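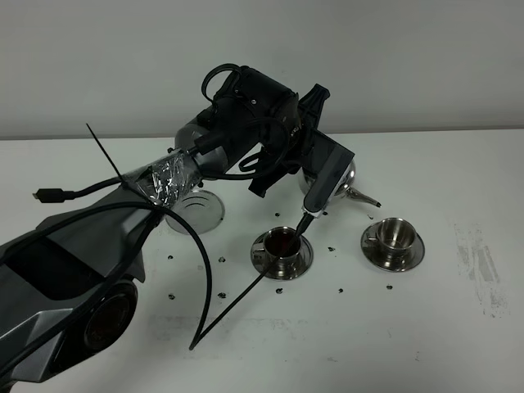

Thulani Nkuna wants to know why anyone would bother teaching a robot to stir when you could just write the code for it. He put that to us in a comment on our last update, and I've been chewing on it ever since, so let me answer it here along with our news.

The news first! Hokonel is opening its hand-teaching sessions to outside groups this July. I'm Mbali Cele, I run the sessions, and I've wanted this for ages. Up to eight people can join each one, and you don't need to have written a line of code (half of our own crew hadn't when they started).

We begin with the tea task: the gripper holds a thin black stick, the stick goes into a small steel cup, and you show the arm how to stir. You can take hold of the arm and move it yourself, or sit back and drive it by remote control. Most people try both and then argue about it over lunch. I like the remote for anything with liquid in it, and Lwazi Zwane will tell you I'm wrong. He's a hands-on-the-arm man and he has the forearms for it.

Each group records 40 demonstrations of the same task, and we train on those overnight with our own software, Skallivell. Next morning you come back and watch the arm try it alone. I still get nervous for that part!

So, Thulani, back to your question. Sure, I could code a circle. But then somebody moves the cup, or pours it fuller, or swaps the stick for a spoon, and I'm back at my desk rewriting it. With demonstrations we move the cup ourselves while we record, and all those little corrections your hand makes go in too. That's the stuff I never manage to write down.

Sessions run at our Mnguni workshop from 9 a.m., and sign-up is open now on the Hokonel site. Gerrit Pretorius is handling group bookings, and he'd like at least 24 hours' notice if your numbers change. Bring a sweater, the room runs cold.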